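Werkstattbuch Textillabor Drareneck
26. Mai 2022

Heute weiter mit den Waschversuchen an Denim. Ich habe zuerst die Notizen vom April noch einmal gelesen, weil mir die Werte für die Farbechtheit nicht logisch vorkamen. Der Fehler lag bei mir: Ich hatte die Proben aus der Charge 517 mit dem alten Graumaßstab bewertet, die übrigen mit dem neuen. Die Tabelle ist jetzt korrigiert, die alte Spalte habe ich durchgestrichen und stehen gelassen.

Abriebprüfung nach Martindale: Zwischenkontrolle bei 1000 Touren, Ende bei 3000. Der Stoff von Orcombe zeigt am Ende leichte Pillbildung, aber keinen Fadenbruch. Der Stoff von Lakby verliert schon bei der Zwischenkontrolle sichtbar Farbe auf den Graten der Köperbindung. Das hatte Johannes Joubert vorausgesagt, er führt es auf die Färbung zurück: Das Indigo sitzt bei diesem Garn nur sehr aussen. Ich möchte im Querschnitt unter dem Mikroskop prüfen, ob er recht hat.

Helle Jeans auf dem Holztisch:

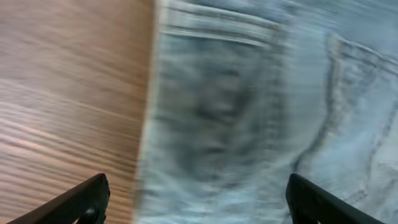
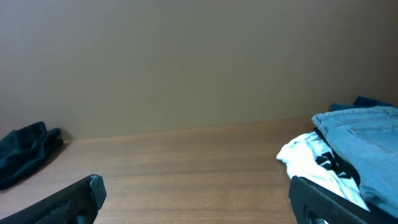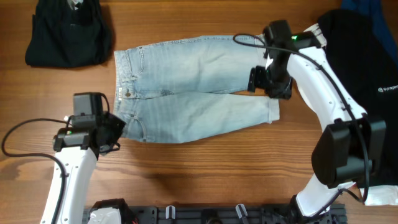
Zur Enzymwäsche. Die Cellulase von Brito reagiert empfindlicher auf den pH-Wert, als ich gedacht habe. Im ersten Bad war der Wert zu hoch, die Wirkung blieb schwach. Im zweiten Bad habe ich mit Essigsäure nachgestellt, danach war der Abtrag gleichmässig, auch an den Nähten. Leider hat sich dabei Indigo auf dem weissen Taschenfutter abgesetzt. Nächstes Mal Dispergiermittel gleich am Anfang zugeben und das Bad früher ablassen.

Einlaufen: Die Kettrichtung ist weiterhin das Problem. Ich messe immer erst nach dem Klimatisieren über Nacht, bitte das auch so machen, wenn jemand die Reihe übernimmt. Die Werte von direkt nach dem Trockner kann man nicht vergleichen.

Noch offen:
Querschnitte von Probe 9 schneiden und einbetten.
Bei Orcombe nachfragen, ob das Garn vor dem Färben merzerisiert wurde.
pH-Elektrode kalibrieren, sie driftet wieder.
Johannes die korrigierte Tabelle schicken.

Die Trommel der kleinen Waschmaschine macht beim Schleudern ein Geräusch, das ich nicht kenne. Ich habe die Drehzahl vorläufig reduziert und einen Zettel an die Tür geklebt.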